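4. Save spacing and route choice

4.1 Materials

The four test builds were made from Filby, a turn-based role-playing game played on square grids. All four used the same floors, the same enemy tables and the same party of three. They differed in where the game could be saved. In the fixed-near build, save tiles were placed so that no tile on the floor was more than 19 steps from one. In the fixed-far build, every second save tile was removed. In the free build, the player could save on any tile outside a fight. In the token build, the player could also save on any tile outside a fight, but each save used up one token, and tokens were found in chests or dropped by enemies.

Floor layouts were drawn by hand by Izzati Entili and checked with a path-finding script. The script confirmed that each floor had at least two routes from entrance to stairs and that the shorter route always held the harder fights. This property is needed for the analysis in 4.4, where the choice of route is taken as a measure of the risk a player will accept. Floors that failed the check were redrawn and not patched, as patching had left dead ends in the pilot version.

The token build required one further change. In the pilot, players who ran out of tokens early tended to walk back and forth near the entrance in the hope of a drop. The drop rate was therefore tied to the number of new tiles entered since the last fight. Walking over tiles already seen did not raise the chance of a token.

4.2 Logging

Each step, fight, save, reload and menu visit was written to a plain log with a time stamp in game ticks. Ticks were preferred to clock time because the game does not advance while a menu is open, and several players left the menu open for long periods. A reload was logged with the tile on which it was triggered and the tile to which the party was returned. The difference between the two, measured in steps along the path taken, is called the loss distance.

A session was kept if the player reached the third floor. Of the sessions that met this rule, 98 were used. Sessions in which the log contained a gap, for example after a crash, were dropped in full, even where the part before the gap was sound. The final set contains 2652 saves and 719 reloads across the four builds. 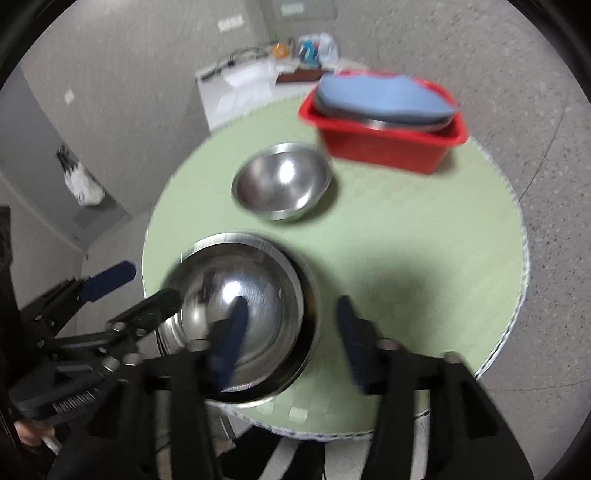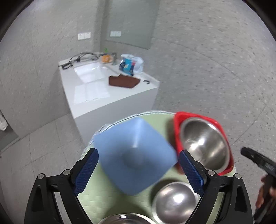 Figure 3. Round table with pale green surface. First image: red plastic basket and small stainless steel bowl. Second image: light blue bowl held just above the tabletop.

4.3 Save behaviour

Players in the free build saved most often, as expected, and mostly at three kinds of place: before a door, after a fight in which a party member had fallen below half health, and directly after opening a chest. The third kind had not been foreseen. A chest that has been opened presents no danger, and the save protects only the item inside. Comments entered in the exit form suggest that players thought of the item as the thing at risk and of the steps already walked as of little value.

Players in the two fixed builds could not act on this preference. They did, however, change their route after a chest. In the fixed-far build, it was common to turn back to the last known save tile after finding a weapon, even where the map showed that an unexplored part of the floor was closer to the stairs. The same turn was seen less often after armour and hardly at all after healing items. We did not find a link between the turn and the actual strength of the weapon, which was hidden until it was equipped.

Behaviour in the token build fell between the free and fixed builds early on and then moved away from both. On the first floor, players spent tokens much as they would have saved in the free build. From the second floor on, they held tokens back, and many reached the end of the session with more tokens than they had found on the first floor. Hollis has described the same pattern in the use of rare potions (Clive Hollis, unpublished notes on Andarley), and it may be that a token is treated as an item first and as a save second. The present design cannot separate the two readings. A build in which tokens lapse at the stairs would do so.

4.4 Route choice

For each floor on which both routes had been seen by the player before either was completed, the route taken was coded as short or long. Floors on which only one route had been seen were left out. This removes most of the data from players who always follow the left-hand wall, and the remaining set should not be read as typical of play in general.

In the fixed-near and free builds, the short route was preferred. In the fixed-far build, the preference was reversed on the second and third floors but not on the first, where the fights on the two routes differ little. The token build showed no clear preference on any floor. Within that build, the number of tokens held at the fork did not predict the route taken, which is in line with the hoarding described in 4.3: a token that the player does not intend to spend gives no protection.

Loss distance had a stronger effect than build. After a reload with a large loss distance, players in all four builds moved towards the long route at the next fork, and the effect was still present one floor later. After a small loss, there was no change. The result holds when the first reload of each session is removed, so it is not merely a response to learning how reloading works.

4.5 Limits

The party was fixed, and players who would normally choose a more cautious set of classes could not do so. Niazi and Hedau, the two games used for comparison in section 5, both allow the party to be changed between floors. Enemy strength did not scale with level, so a player who took the long route early met weaker resistance later. This advantage was the same in every build, but it was not equally visible in every build, as the fixed-far players spent more time on the first floor and had more fights there. A correction for level at the fork is given in the appendix and leaves the order of the builds as reported.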